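Posted in: Cameras & Drones / Threads

Okay, a few of you asked how I got on with the second-hand drone, so here goes. Long thread, get a cuppa.

1/ Background for anyone new: my old quad went into the Plindton reservoir in March and is still down there. I told everyone I'd take a year off flying. I lasted 16 days.

2/ Ended up buying a used Vasseur folding thing from Kobina Aryee, who some of you know from the club. He'd upgraded, it came with 2 batteries, a hard case and a charger with a bit of a hum. Price was fair. I didn't haggle (I never do, I'm hopeless at it).

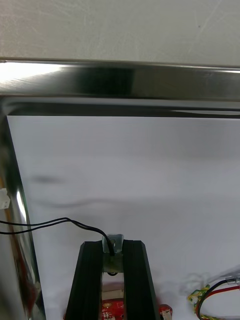 3/ First thing I did was update the firmware, and the first thing the firmware did was forget the controller. Spent an entire evening re-pairing it. If yours does the same, hold the power button AND the record button. The manual only mentions one of them!

4/ Then the compass calibration. You know the dance, spin it flat, spin it nose down, neighbours watching from the balcony. Mine failed over and over until Theophilus Baidoo messaged to ask if I was standing on reinforced concrete. I was. Moved to the grass and it passed first go. Cheers mate.

5/ Flight time! The box claims a lot more, but I'm getting 20 minutes in light wind before it starts nagging me to come home. Fine by me. My favourite spots are all close to the car anyway.

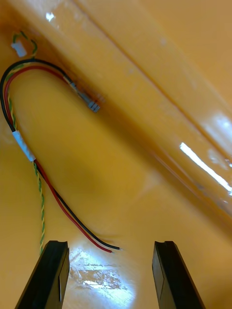 6/ Picture quality: better than I expected in daylight, pretty mushy at dusk. Colours lean a bit green straight out of the camera so I've been pulling that back in the edit. Grey skies look lovely though, and we've had plenty of those.

7/ The gimbal does a little twitch on startup. Kobina swears it always has. I believe him, mostly. Going to keep an eye on it before I take it anywhere windy like the Nirnia headland.

8/ Props: I tried the quieter Gristine ones everyone raves about. Are they quieter? Maybe a smidge? The dog still barks at it from the back step, so that's her review.

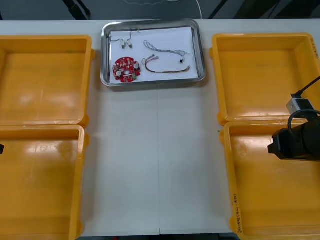

Four orange-yellow bins and a steel tray on the white table.

9/ Would I buy used again? Yeah, from someone I know. I'd be more nervous with a stranger, mainly about the batteries. Ask for the charge cycle count and get a screenshot of it before you hand over any money.

10/ Next up is learning to fly a proper orbit without wobbling all over the shop. If anybody has stick settings they like for smooth yaw, chuck them in the replies please, mine's on the defaults and it's way too jumpy.

We use cookies to remember your preferences. Accept | Manage settings

Back to top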